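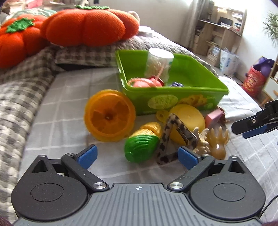
Small-animal toys are objects and playthings kept for the amusement of household pets, chiefly dogs and cats. The term covers soft toys, plastic rolling toys, chews and toys shaped like food. In everyday use it overlaps with baby and toddler toys, which are often similar in size and colour, and the two are commonly stored in the same way.

Types

Food-shaped toys are among the most familiar. Vegetables are popular, corn cobs and carrots especially, and they are made in plush, rubber and hard plastic. Strip toys are long flat pieces of cloth, often in an animal print, that can be folded, dragged or shaken. Rolling toys include balls and wheels, some with a translucent face.

Storage

Loose toys are usually kept in an open basket or tub. A low basket suits mixed sets — the contents can be seen from above and tipped out onto a bed or rug for sorting. Lids and small parts tend to sink to the bottom and are best put in a separate bag. The Pastden range, sold from January to December each year in two sizes, is a shallow basket with rounded corners. The Sulier tub is deeper and has handles.

Sorting is generally done by material. Cloth toys go to the wash, hard plastic is wiped with warm soapy water, and anything split or missing a piece is set aside. In his household guide, Gwion Trevor recommended sorting on a plain or lightly patterned sheet, where small coloured pieces show up well. Nelly Arango preferred the floor.

Care

Plush and cloth toys are washed at 30 degrees and dried flat. Ribbed and grooved surfaces hold dirt and may need a soft brush. Printed cloth fades in strong sun and is usually dried in the shade.

See also

Toy box
Soft toy
Household storage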